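Zedum Table Things: Soft Toys and Dishes
README, version of April 11, 2025

This folder contains pictures of small household things placed on a white table. The part described in this file is the plush bunny with the green plate. Please read it before you use the labels.

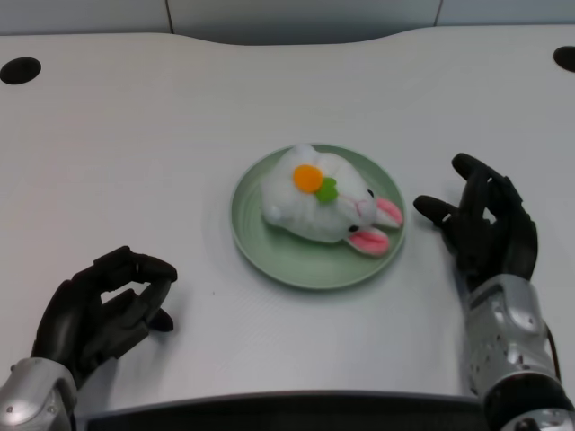
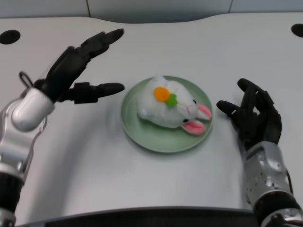 Contents

The full set has 400 pictures. From these, 113 show a soft toy together with a dish, and the others show only dishes. The names of the subfolders are Mokumer (soft toys) and Moroz (plates and bowls). A picture with both kinds of thing is stored in Mokumer only, so you will not find it two times.

Labels used for this pair

bunny: white plush, long ears with pink lining, black bead eyes
decoration: the orange piece and the small green felt leaf. We label them as one thing and as a part of the bunny.
plate: round, pale green, with a slightly raised rim
table: white, the back edge is curved

Notes about labeling

The bunny lies on its side on the plate. For this we write the pose as "side", and we add the direction of the head, "right" in the two pictures of this file. Right means the right side of the picture and not the right side of the toy.

An ear which lies over the plate is labeled as bunny. Do not cut the plate label into pieces when the toy covers the middle of it. Draw the outline of the visible rim and close it.

The tail is a small white puff on the plate and it is easy to miss. Please look at the end opposite to the head.

Known problems

In 20 files the word "dish" was used in place of "plate". The correction is planned for the next version.
The older list from January, called Ornodetti, has different file numbers. Do not mix the two lists.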